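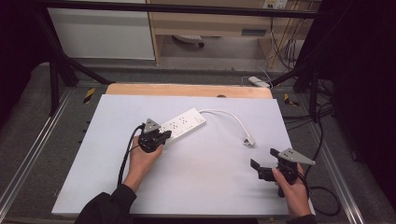
March, quarter past nine at night

Power boards. That was my whole day, and I'm still thinking about them with my feet up and a cup of tea going cold, so down it goes in the diary.

Uzma Ghauri reckons we'll have a machine doing the vacuuming, the dishes and the plugging-in before her youngest is out of school. I said I'd believe the vacuuming (we've had one of those for years and it still eats the hallway rug). Plugging-in, though? I had a go with the grippers myself this morning, one in each hand, and felt about three years old! My own fingers would've had the plug up and turned the right way without me even looking. With two black jaws I had to think about every little bit of it – which side to pinch, where the cord would swing, what the other hand should be holding down in the meantime.

The cord's the worst. A plug is at least a solid lump, but a cord does whatever it fancies.
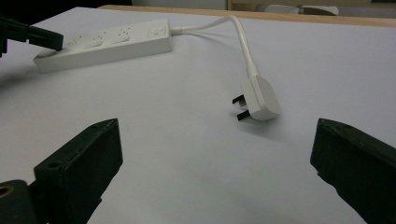 Nedetero Household Tasks Team – Kaltimside

Prongs facing left, cord coming in from the top, and four sockets to choose from. My nan could sort that out in the dark behind the telly. For a machine it's a proper puzzle, and then you remember the ones at home are jammed behind a couch with fluff all over them.

Uzma put the target on the whiteboard: 90 goes out of 100, on a board it hasn't met before. I'd be thrilled with 10, to be frank. She laughed and told me I said the same thing about folding tea towels at Solheim, and all right, I did, and I still fold my own tea towels.

Had a good natter over lunch about what we'd each hand over first. Uzma wants the school lunches done. I'd pick the fitted sheets, or cleaning the oven – I'd pay good money for the oven. Neither of us said plugging in the toaster, come to think of it.

Need to ring Gorier in the morning about the spare cables, and take my own mug in, the blue one's gone walkabout again.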